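Search the help pages Go

Finger gripper vs. vacuum cup for mixed bars in a deep metal bin

Posted 8 January 2026 by konstantinidis_cell
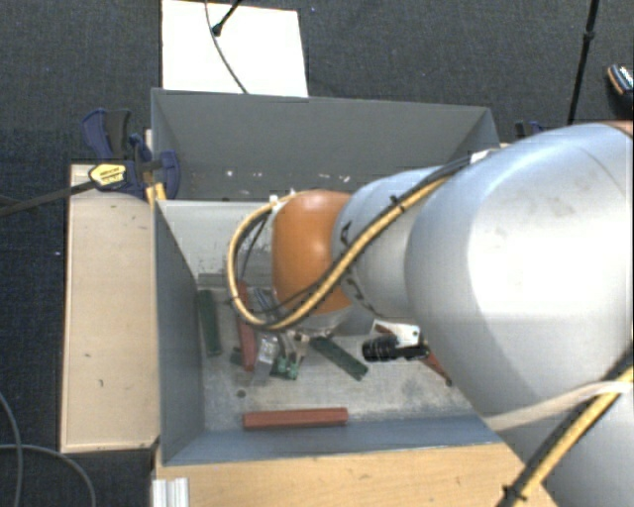 I'm comparing two grippers for bin picking and can't settle on one. The Flovitard finger gripper gets good holds in open space but fails near the walls. The Zerberg vacuum cup handles walls better and drops anything narrow. I ran 1226 picks with the fingers and 1549 with the cup, same arm, same controller. Parts are mostly red and green bars plus some small stuff and a few clear pieces. A bar standing close to the left wall, like the dark green one, is the worst case for the fingers. Is there a third option, or should I fix the approach angles first?

floltlow_user39

Fix the angles first. With sloped sides you want the wrist tilted to match the wall, and most planners default to straight down. Also look at your hose routing. That yellow hose makes a big loop to the left of the wrist, and on my cell a loop like that was what touched the wall before the fingers did. I shortened mine and added 11 degrees of tilt to the allowed range. Check your joint limits before you do the same.

benchcell

Get a bigger cup.

gray_bin_ops

A bigger cup won't help on narrow bars, it will just leak. If you can spare the money, try thinner fingertips on the gripper you have. For the clear pieces the gripper is not the problem. Log the depth image on each failed pick and see if there are holes where the part should be.

Related items
Vacuum cup loses seal on curved parts
Setting tilt limits for wall picks
Clear parts missing from depth image
Cable ties or hook and loop on a moving wrist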